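Magdalini Zervas
Teaching robots, one drawer at a time

1/ Long thread, get a coffee! A few people asked what I do all day since I moved over to the Unton project in July, so let me try. We want a robot to be able to tidy a bedroom, and the way it learns is by us doing the job ourselves with a gripper in each hand, over and over, with the recording running.

2/ My count so far is 657 good runs out of 2168 tries, which sounds awful, I know, but I'm fussy and I throw out anything where I fumbled and then fixed it in a hurry. 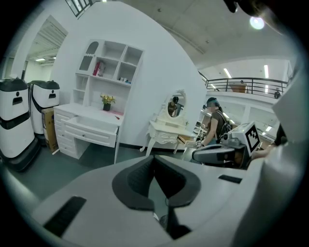 3/ The hard part at first was slowing down. I've been opening drawers my whole life and I do it with a sort of yank and a hip! With grippers you have to come in square, close the jaws, pull straight back, and let go before you move on to the next thing. My first week I pulled like I was late for the bus.

4/ Carrillo (that's our name for the nightly cleanup script, long story involving a sandwich) sorts the runs after we go home. These are the things it complains about most with mine:

- Reaching in before the drawer has stopped moving. I still do this when I'm hungry.
- Letting one hand drift behind my body, so the marker cube on that gripper can't be seen and we lose track of where the hand is.

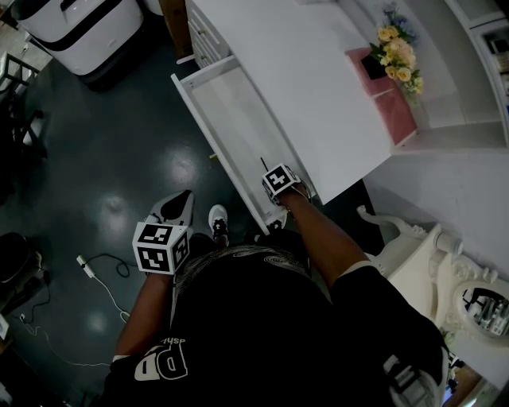
- Starting the next run from exactly where the last one ended. Step away, shake out your arms, come back from somewhere new.

5/ Arms, by the way. Wow. I do 150 runs on a good day and my forearms let me know all about it in the evening. If you're joining us from the Plallcombe group, please take the breaks, and bring flat shoes.

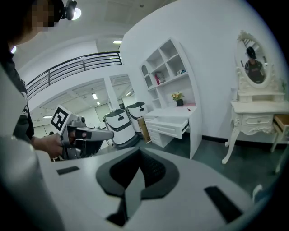 6/ What I like best is how much a small change teaches. You'd think one drawer is as good as another, but a desk and a vanity ask for quite different reaches, even with both drawers open in the same corner. The little pot of yellow flowers on the desk is good practice too, because you have to mind your elbows around it, and I'd like the robot to grow up with manners.

7/ Next up is Stakus, our second room, with closet doors that slide (I have already pinched the gripper twice). I'll post when I've done a few days in there. Ask me anything in the replies, I'm slow but I do read them all!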